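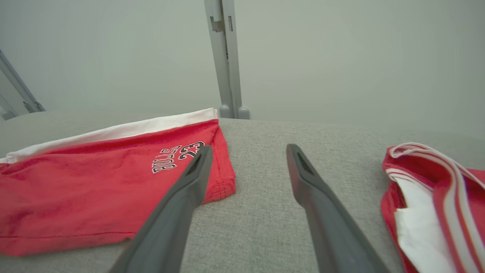 Search news, people, topics
All sections

Robots learn to handle laundry better when they are shown their own near misses, Ruline study finds

A robot that has only ever watched clothes being folded perfectly doesn't know what to do when a sleeve slips. Researchers at Ruline have found a simple and very promising way round that problem, and the results are published this month on the lab's website along with all of the data.

The method, called Pelau, teaches a two-fingered robot arm to fold and sort everyday clothes using recordings made from a small camera at the wrist. What makes it different is the choice of recordings. Most training sets keep the tidy runs and throw the rest away. Pelau keeps the runs where a grip was poor or a fold went crooked, provided the person guiding the arm went on to put it right.

The team collected 4000 recordings for the study. Of these, 2357 include at least one recovery, where the operator lets go, moves the fingers and tries again. A robot trained on the full set finished 93 per cent of its test folds without help, and the biggest gains came on slippery sports shorts and on anything with a loose lining, which had been the lab's hardest items from the start.

"We were all ready to spend the spring building a cleverer model, and then we looked at what we'd been deleting," said Naledi Steyn, who leads the project at Ruline. "There were hours of it! Somebody picks up the waistband, gets two layers when they wanted one, drops it and has another go. That is exactly the bit the robot needs to see, and we'd been calling it waste."

Clothing is a tough test for robots. A mug keeps its shape wherever it is put down, but a pair of shorts can land in any number of ways, and the part worth gripping may be tucked underneath. The wrist camera helps because it gives a close view of the fingertips and the cloth between them, so the robot can judge its grip from the same angle at every attempt.

Recordings were made on soft furniture as well as on hard worktops. Cushioned surfaces give way under the fingers and make it easy to pinch the cover along with the garment, a mistake that turned up often in the early weeks and now makes up a good share of the recovery recordings.

Test folds used garments that were not in the training set. The researchers ran the same trials with a second model trained only on tidy recordings, and the full paper compares the two by garment type and by surface. It also sets out where Pelau still struggles: long sleeves turned inside out remain difficult, and the robot is slow — a single pair of shorts can take it several attempts before it moves on.

The eight operators who guided the arm were given no script for their corrections. Steyn believes that variety matters. "Everyone rescues a bad fold a bit differently, and I love watching that come through in what the robot does," she said. "It has picked up little habits from all of them."

Ruline will next try the method on towels and bed linen with its partner Dhillon, which is building a wider set of fingers for the purpose. That work begins in January.

The paper, recordings and training code are free to download for research use. Requests for interviews and lab visits should go to the Ruline press desk.

Related news

Dhillon and Ruline to work together on wider gripper fingers
Cirnunier workshop opens bookings for cloth-handling sessions
Pelau recordings: a guide for new users
Naledi Steyn on why soft things are hard for robots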